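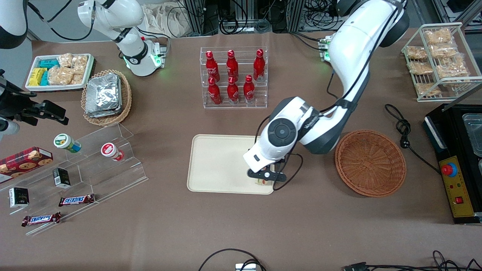 The refreshment table, with drinks rack, trays and baskets

Undham Hall Users' Group
Minutes of the meeting held Sun 18 July

In the chair: Barrett Whitfield. Minutes: Florante Magbanua. Apologies from Likico and from the Dvorak Street allotments.

1. Minutes of the last meeting
Agreed, with one correction. The February minutes say the tuck table "pays for itself". BW had asked at the time for this to be recorded as a hope.

2. Tuck table layout
The new layout was considered. Coca-Cola goes on the clear two-tier rack at the back, three bottles up and three down. Wrapped snacks and the bags of bread snacks share the white tray, and the foil containers sit in the oval basket.

BW doubted that any of this would sell more drinks. The old arrangement was a cardboard box and people managed to find the Coke in it. FM replied that the box had gone soft at the bottom. BW accepted this but said a new box would cost nothing, and the acrylic has so far cost £118.

The round wicker basket was discussed at more length than it deserved. It was put forward for small change, then for napkins, then for fruit. No decision. It stays out for now, empty.

3. The stepped stand 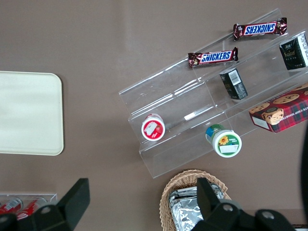
Photo: Undham Hall Users' Group

FM spoke in favour of the stepped stand, on the grounds that the Snickers can be seen from the door. BW asked who chooses a Snickers from the door. He also noted that one bar hangs over the edge of its step and has its name upside down, and that one of the black boxes on the middle step does not sit straight. If the stand needs somebody to straighten it after every customer, it is no improvement on a flat table.

A suggestion that jars go on the stand lying down was not supported. Jars to stand up where they fit and go on the table where they don't.

Agreed: stand to be kept on trial for 8 weeks. BW asked for his doubts to be minuted.

4. Takings
£627 since February. FM thought this encouraging. BW pointed out that it is before stock, and asked for the figure after stock. Not available. FM to bring it next time.

5. Pale trays
Pustus have offered us more trays at a discount. Declined until there is something to put in the ones we have.

6. Any other business
The urn still drips. Carried over again.

Actions
FM: takings after stock; price of a plain box.
BW: look at the urn.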